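4. Recording a garment set with the Kelent hand tool

This section covers recording for the Furach folding study. Read section 3 first if the tool has not been calibrated since it was last taken apart.

4.1 Before you start

1. Charge the tool fully. A set takes roughly 21 minutes.
2. Wipe both lenses with a dry cloth.
3. Check that the label number on the base plate matches the number on your session sheet.
4. Close the fingers by hand and let them open again. They should move freely.
5. Lay one garment on the bed or table you are using. Do not smooth it out.

Note: Patterned bedding is allowed. In the Yoon comparison, policies trained only on plain covers lost the edge of the cloth more often when moved to a new home. Keep the same cover for the whole set.

4.2 Recording

1. Start the recorder and wait for 2 short beeps.
2. Bring the tool down slowly over the garment.
3. Close the fingers on a single fold. Pause before lifting.
4. Lift, move and release as the task card says.
5. Bunch the garment up again by hand and repeat until you have 8 good grasps.

Caution: Do not press the base plate into a mattress. The lower screws can catch on loose threads. 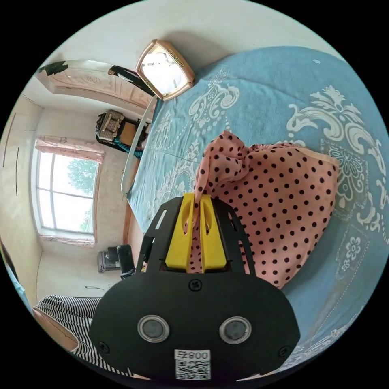
If the fingers pick up the cover along with the garment, open them, let go and begin that grasp again. Mark the failed attempt with an F on the sheet but keep the recording. Failed grasps are used to train the slip detector.

4.3 After the set

1. Stop the recorder before you put the tool down.
2. Copy the files to the Skinwood drive and check that the file count agrees with the sheet.
3. Enter the garment type, fabric and cover. Leave the colour field blank for patterned items.

Note: Set 1863 was recorded with an old task card and should not be used as a reference. The replacement is due in September.

Section last changed 2023-06-08.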